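상담 공간의 환경과 내담자의 안정감
강의 노트 4: 대기실, 상담실, 그리고 그 사이의 복도

담당: Ebere Ojo
과목 자료실 번호 3109

지난 시간에 우리는 첫 전화 상담과 예약 과정을 공부했습니다. 오늘은 내담자가 건물 문을 열고 들어온 다음의 시간을 다룹니다. 한국어로 쓴 노트이므로 표현이 어색한 부분이 있으면 수업 뒤에 알려 주시기 바랍니다. 다음 학기 자료에 고쳐서 넣겠습니다.

1. 대기 시간은 상담의 일부인가

많은 교재에서 상담은 상담자와 내담자가 자리에 앉을 때 시작한다고 설명합니다. 저는 이 설명에 반쯤만 동의합니다. 처음 방문하는 사람은 보통 약속 시간보다 일찍 도착합니다. 그 사람은 의자에 앉아서 벽을 보고, 접수 직원의 목소리를 듣고, 다른 방에서 나는 소리도 듣습니다. 상담자를 만나기 전에 이미 이곳이 안전한 곳인지 판단을 시작하는 것입니다.

제가 예전에 일한 Plelberg 상담소에서는 대기실과 상담실 사이의 벽이 얇았습니다. 말의 내용은 들리지 않았지만 우는 소리는 들렸습니다. 기다리던 내담자 한 분이 저에게 이렇게 물었습니다. "제가 울면 밖에서도 들리나요?" 그분은 첫 회기에 거의 말을 하지 않았습니다. 그 뒤에 우리는 복도에 백색소음기를 놓았고, 대기 의자를 벽에서 먼 쪽으로 옮겼습니다. 비용이 많이 드는 일은 아니었습니다.

2. 소리

소리에 대해서는 두 가지를 구별해야 합니다. 하나는 밖으로 나가는 소리이고, 다른 하나는 안으로 들어오는 소리입니다. 밖으로 나가는 소리는 비밀 보장의 문제입니다. 안으로 들어오는 소리는 집중의 문제입니다. 학생들은 두 번째를 자주 잊어버립니다. 엘리베이터 소리, 위층에서 의자를 끄는 소리, 휴대전화 진동 소리가 여기에 들어갑니다.

방음을 확인할 때는 두 사람이 필요합니다. 한 사람은 상담실 안에서 문을 닫고 보통 목소리로 책을 읽습니다. 다른 사람은 대기실의 모든 의자에 한 번씩 앉아 봅니다. 의자마다 결과가 다를 수 있으니 가장 잘 들리는 의자를 기준으로 판단하십시오. 큰 목소리로도 같은 확인을 한 번 더 합니다.
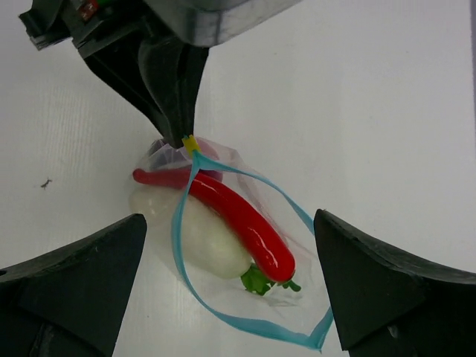 3. 빛과 시선

천장의 밝은 형광등만 있는 방은 진료실과 비슷한 느낌을 줍니다. 병원에서 힘든 경험을 한 내담자에게는 이 느낌이 부담이 될 수 있습니다. 가능하면 스탠드를 함께 사용하고, 내담자의 얼굴에 빛이 직접 닿지 않게 하십시오. 그렇다고 방을 너무 어둡게 하면 안 됩니다. 서로의 표정을 볼 수 있어야 합니다.

창문이 있으면 창문을 등지는 자리에 상담자가 앉지 않는 것이 좋습니다. 상담자의 얼굴이 그림자가 되어 잘 보이지 않습니다. 또 내담자가 원할 때 시선을 둘 수 있는 곳이 하나 있어야 합니다. 화분이나 단순한 그림이면 충분합니다. 가족사진은 권하지 않습니다.

4. 의자의 배치

의자는 정면으로 마주 보게 놓지 말고 조금 비스듬하게 놓습니다. 두 의자의 높이는 같아야 합니다. 상담자의 의자만 크고 바퀴가 달려 있으면 내담자는 그 차이를 느낍니다. 문까지 가는 길은 막지 마십시오. 불안이 심한 내담자는 언제든지 나갈 수 있다는 것을 눈으로 확인하고 싶어 합니다. 동시에 상담자도 문에 갈 수 있어야 하므로, 작은 방에서는 이 두 조건을 함께 만족시키는 배치를 찾는 데 시간이 걸립니다.

휴지는 내담자가 팔을 뻗으면 닿는 곳에 둡니다. 내담자가 울 때 상담자가 휴지를 건네주면 "이제 그만 우세요"라는 뜻으로 받아들이는 사람도 있습니다. 이 점은 문화에 따라 다르기 때문에 수업에서 따로 이야기하겠습니다. 저의 나라에서는 건네주지 않으면 차갑다고 생각합니다.

5. 사례: Olaniyan 센터의 대기실

Olaniyan 센터는 작은 심리상담 센터입니다. 상담자는 세 명이고 대기실은 하나입니다. 이 센터에서는 내담자들이 서로 마주치는 것을 불편해한다는 의견이 여러 번 나왔습니다. 처음에는 칸막이를 설치했는데, 칸막이 때문에 방이 좁아 보이고 누가 들어오는지 알 수 없어서 오히려 긴장된다는 의견이 나왔습니다.

그래서 칸막이를 치우고 예약 시간을 바꾸었습니다. 세 명의 상담자가 모두 정각에 시작하던 것을 각각 정각, 20분, 40분에 시작하게 했습니다. 가구에 쓴 돈은 없습니다. 다만 접수 직원의 일이 조금 복잡해졌고, 한 상담자는 점심시간이 늦어져서 처음에 반대했습니다. 환경을 바꾼다고 하면 우리는 물건부터 생각하지만, 시간표도 환경에 포함됩니다.

6. 차와 물, 읽을 것

따뜻한 차를 준비하는 센터가 많습니다. 좋은 일이지만 직원이 차를 권하면 거절하기 어려운 내담자도 있습니다. 스스로 가져갈 수 있게 두고, 안내문은 짧게 쓰십시오. 물은 반드시 함께 두어야 합니다.

책과 잡지를 고를 때는 제목을 주의해서 봅니다. 다이어트, 완벽한 결혼, 성공한 부모에 대한 표지는 어떤 사람에게는 상처가 됩니다. 우울이나 중독에 대한 안내 책자는 필요하지만, 다른 사람이 보는 앞에서 집기 어려울 수 있으므로 화장실 근처나 복도에도 조금 두는 것이 좋습니다.

과제

자신이 실습하는 기관의 대기실에 13분 동안 앉아 있으십시오. 휴대전화는 보지 않습니다. 그동안 들은 것, 본 것, 몸으로 느낀 것을 적고, 바꾸고 싶은 것을 하나만 골라서 그 이유를 쓰십시오. 분량은 900자 이상 1000자 이하입니다. 다른 내담자가 있는 시간에는 하지 말고, 기관 책임자에게 미리 허락을 받으십시오. 내담자에 대한 내용은 이름이 없어도 쓰지 않습니다.

실습 기관이 아직 정해지지 않은 학생은 학교 상담실의 대기실을 이용할 수 있습니다. 오전 9시 전에는 비어 있습니다.

다음 시간에는 온라인 상담에서의 공간을 다룹니다. 내담자가 자기 차 안이나 부엌에서 접속할 때 무엇을 먼저 물어보아야 하는지 생각해 오시기 바랍니다.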